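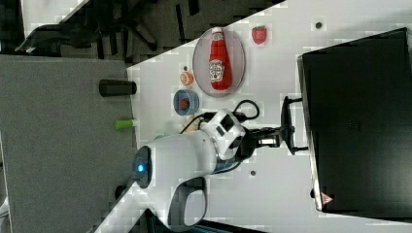 **Niilo Kokkonen**

Perguntas que chegam sempre sobre a cozinha de brincar. Respondo tudo junto aqui porque não dou conta das mensagens. Última revisão: terça-feira, 20 de abril de 2021.

## O que vem no conjunto?

Prato oval, tigela azul, escorredor e panela verde-menta. De comida: ketchup, morangos, bananas, rodela de laranja. Forninho à parte – ver mais abaixo.

## Serve para que idade?

A partir dos três anos, com adulto por perto. Antes disso, só as peças grandes (escorredor, panela, prato). Os morangos são pequenos, guardem numa caixa alta.

## O ketchup abre?

Não. E não tentem com alicate, já me devolveram um assim. A tampa branca faz parte da garrafa.

## Posso lavar na máquina?

Prefiro que não. Água morna, detergente neutro, escorrer bem. Bananas: pano húmido e pronto, nada de molho.

O escorredor apanha pó nos furinhos. Escova de dentes velha, dois minutos.

## Como arrumo a mesa antes de começar?

Prato em cima, com o ketchup deitado. Tigela ao lado, com um morango lá dentro. Panela e escorredor mais perto da criança, que é o que ela agarra primeiro. Forno numa ponta, com os cabos para fora da mesa.

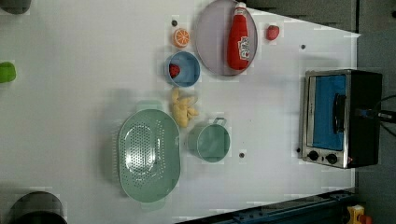 Deixem espaço livre no meio. Com tudo encostado a brincadeira dura pouco, as crianças começam logo a empurrar coisas para o chão. Uma toalha também atrapalha – o prato escorrega.

## O forno é de brincar?

Não, e é a pergunta mais importante da página. O forninho é um aparelho a sério. Na brincadeira fica sempre desligado da tomada, porta fechada, botões em zero. Confiram antes de cada sessão, mesmo que o tenham deixado bem na vespera. Quem tem crianças com menos de cinco anos: tirem-no da mesa e usem uma caixa de cartão. Funciona igual.

## Quanto custa?

30 euros o conjunto, sem forno. Forno não vendo. Portes à parte.

## Perdi uma peça. Vendem avulso?

Morangos e bananas, sim. Panela e escorredor só aos pares. Pratos chegam outra vez em setembro, se o fornecedor cumprir.

## Que brincadeiras dá para fazer?

A mais pedida é "põe a mesa": digo uma peça, a criança leva-a para o sítio. Morango na tigela, bananas no escorredor, laranja na panela. Depois troca-se e manda ela.

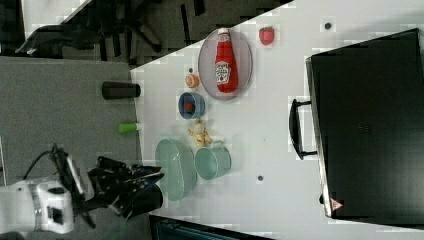
Com os mais velhos, fazer pedidos de duas coisas de cada vez, ou pedir por cor – tudo o que é vermelho vai para o prato, por exemplo. A Xiuying Zou faz isto com os dela em duas línguas e resulta bem.

## E para arrumar no fim?

Comida dentro da panela, panela dentro da caixa, prato por cima. O escorredor vai sozinho, ocupa muito. Vejam tambem debaixo da mesa.

## Respondem ao fim de semana?

Não. Dias úteis, até 72 horas. Se passar disso, escrevam outra vez.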